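We use cookies to remember your settings. Accept / Manage choices

An afternoon at the Hallthorpe open day

I had Hallthorpe down as a place that makes conveyor parts, and most of the building still does. The robot teaching area is upstairs, past the canteen, and I got there with 40 minutes to spare before the afternoon slots and still ended up near the back of the line. Go early if you go next October!

The idea on show was simple enough to follow from the doorway. A person does the job with the robot's arms, over and over, and the recordings become the lessons. At the first bench, which they call Bach (all the benches have composer names), you take hold of the arm itself and push it where you want it to go. It feels a bit like leading a very polite horse. I had it stack two blocks and was far too pleased with myself.

The second station works from a distance. You sit in a chair with a pair of small leader arms in your hands, and the bigger arms on the table copy you. The software is called Zundatness, and I asked twice how to spell it. There is almost no delay that I could feel, but you do lose your sense of touch, so everyone squeezes too hard at first. The woman running it told us a new operator usually throws away the first 14 recordings, and that was a comfort to hear.

What surprised me was how much talk there was about the start of each try. Where the object sits, which way it faces, how far open the fingers are. If every lesson begins the same way, the robot only learns that one setup, so they shift things a little between runs and keep notes on it. I could have listened to that part all day.

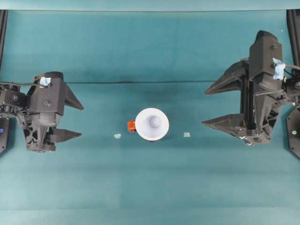 My own turn in the chair lasted 40 seconds, and I used most of it getting the left hand to go left. A kid ahead of me had it down right away, of course. They also let us replay a session on a laptop, and watching somebody else's tiny hesitations come back through a machine is a strange and lovely thing - you can tell when they were thinking.

The last stop was Lollari, the room where trained robots get tested without anyone steering. The score on the whiteboard was 98 good runs for the week. The one I watched paused, backed up, and tried again, and the whole room cheered.

Coffee was free, parking was not. Bring a sweater for the upstairs rooms.

Last updated: November

Back to top | Contact | Copyright, all rights reserved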